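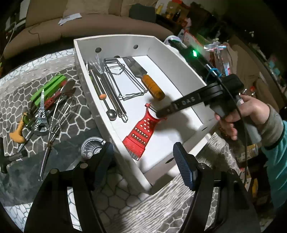
Conscription and the countries that forgot how to do it

Iker Segura
April 4, 2021

Every few years a European politician proposes bringing back the draft, and every few years the proposal is discussed as if it were a question of character. One side says young people need discipline and a sense of duty. The other says forced service is an insult to a free society. Both sides enjoy the argument, and it usually ends when the news moves on.

I think they are arguing about the wrong thing. The real question is whether a country that dropped conscription has the means to run it again, and in most cases the answer is no.

Consider what a draft needs before a single recruit picks up a rifle. It needs a register that is kept up to date, with correct addresses. It needs doctors who can examine tens of thousands of people a year and decide who is fit. It needs an appeals process, because people will appeal, and courts that can hear those appeals in weeks instead of years. It needs beds, kitchens, showers, boots in every size and buses to bring people in from the train station. Above all it needs sergeants. A professional army keeps enough instructors to train the soldiers it hires. It does not keep a second set on hand in case Parliament changes its mind.

I grew up in Carrasco, a garrison town for most of the last century. The barracks closed when I was 18. I missed the last intake by a few months and was glad of it. The main building is now apartments. The firing range was sold and half of it is under a logistics park. The clinic where recruits were examined became a dental practice, then a phone shop. When a member of the regional assembly said last fall that the town could "open its doors again" to young recruits, I wondered which doors he had in mind.

Multiply that by every garrison town that went the same way. Governments saved money on these places and spent it on other things, and I don't blame them. For many years there was no obvious enemy next door. But the savings were real because the cuts were real. The land went, and then the people who knew how the thing worked retired.

Supporters of a new draft often point north. Finland never gave up conscription, and Norway and Sweden are used as proof that it can be done well in a modern democracy. These are serious examples and they deserve a serious reading. Finland never had to rebuild because it never stopped. Norway calls up only a small part of each age group and picks the ones it wants. Sweden suspended its system in 2010 and voted to bring it back in 2017, starting with a few thousand recruits a year out of a much larger age group. None of them looks like the plan that is usually described on television, in which everybody spends a year in uniform and comes home improved.

There is a second problem, and it concerns what the conscripts are for. If the aim is to deter an attack, then the important part comes after the year of service. Trained people have to be called back for refresher exercises and assigned to units. There have to be weapons and vehicles stored for them. A reserve that exists only as a list of names deters no one. I have read a good many proposals on this subject and most of them give the reserve a paragraph near the end.

If the aim is social – mixing rich and poor, city and country – then the army is an expensive way to get there, and officers will tell you they have other work to do. A captain with 30 recruits and two working trucks does not want to be told that his job is to repair the nation. He wants four more trucks.

None of this means I am against conscription. I have moved toward it as I have gotten older. The buildup of Russian troops near Ukraine this spring has made the subject less theoretical than it was, and small professional armies have a weakness that their planners admit in private. They can fight well for a short time. After that they run out of people.

So if a government wants this, it should start with the dull parts. Fund the instructors first, and give them better pay and housing so they stay. Rebuild the medical boards. Take on a small number of volunteers for short service and see how many the system can handle without falling over. Pass the laws on appeals and on civilian service before they are needed. Be prepared to do that for 10 years before anyone talks about a full age group, and say so in public, including what it will cost.

The assembly here will debate a motion on national service in May. It is not binding, and defense is not a regional matter anyway. The text runs to two pages and does not mention instructors. I have written to the sponsors to ask why and will print the reply if one comes.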